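Home | Chapters | Exercises | Glossary | Next

Chapter 6
Comparing Small Grippers: What the Jaws Have to Do
Ismail Helmy
Reading time: 6 minutes

If you have worked through the earlier chapters in order, you have by now picked up a good many blocks, bottles and foam balls, and you may be feeling rather confident about grippers. I was too, at that stage. Then a colleague at Flastside handed me a spool of suture thread and asked which of our two small grippers, the Rokix or the Pranton, would hold it better, and I found that I had no sensible way of answering her. I had data sheets, of course, and both of them gave a closing force, but a closing force tells you very little about a thread.

Thread is a wonderful teacher – I say this with real affection, after a long February spent with it. It slides between jaws that look perfectly shut. It frays if the jaws bite too hard, and it twists if they bite off center. A gripper that does splendidly with a wooden peg may be hopeless here, and you will want a test that shows you so early on, before you have built a whole workcell on top of it.

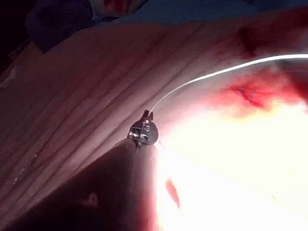

Figure 6.1 Two short pointed jaws with a white thread running from the tip. The blue stitches lie in the reddened area at upper right.

Look for a moment at how much the camera has to cope with in a view like Figure 6.1. The polished metal throws back bright highlights, and to the right of the tip the glare washes out nearly everything. When we compare grippers we are nearly always comparing cameras and lighting too, whether we meant to or not, and a jaw with a dull finish may come out ahead simply for being easier to see. Keep that in mind when you reach the scoring sheets.

The tests in this chapter follow what we call the Abdelaziz routine, after the student who first wrote it down for us. Each gripper takes hold of a thread, draws it to one side, and holds it there while the pull is slowly raised. We ran 600 trials in all, and 526 of them gave readings clean enough to use. You won't need anything like so many! A couple of dozen per gripper will show you the main differences, provided you cut a fresh length of thread each time and keep the lamp where it is.

We begin with jaw shape, and then move on to grip force and the controller settings that go with it.

222 shares | 6 comments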